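Swapping fingers on the arm and redoing the can test

Quick notes on how we do this, Hsin-yi asked for them and I keep forgetting the order myself.

You need: the arm, both finger sets (the stock ones and the tapered Closta ones), hex key, a few full cans from the store, a small shelf. Fixed camera pointed at the table.

1. Stop the program, park the arm up high, power off at the controller. Not just pause. Off.

2. Take the old fingers off. Screws go in the lid of the box, they roll.

3. New fingers on, snug, then check the tips meet. If they cross even a little, back off and start over.

4. Power up, open the Reltado panel, redo the tool offset. Skip this and it WILL drive the tips into the table. Payload too, the fingers don't weigh the same.

5. Open and close 5 times with nothing in between. Listen for clicking.
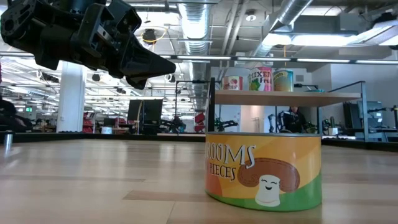 Then the actual test. Start with the wide squat can on the table, it's the hard one. Opening needs to clear both sides with a bit to spare, so jog down slow the first time and keep a hand on the stop. Close at low force, lift, hold for 45 seconds, put it down. Three lifts per can and write down every slip, also the small ones.

After that the shelf. Come in from the front, level, not from above. Taller labels and shorter cans need there own approach height so dont reuse the one from the table.

Our results so far: Closta tips are better on the shelf, less bumping into the neighbors. Stock ones hold the wide can better, flat pads I guess. Ka-ming wants to glue rubber on the tapered ones, haven't tried.

If you get error 601 on the panel it's the gripper cable at the wrist. Unplug, replug, restart. Happened to us almost 3 times an hour until we taped it down.

Camera: don't move it between finger sets or you can't compare the clips. Lock the exposure as well.

Force settings for each can are in the shared sheet, August tab.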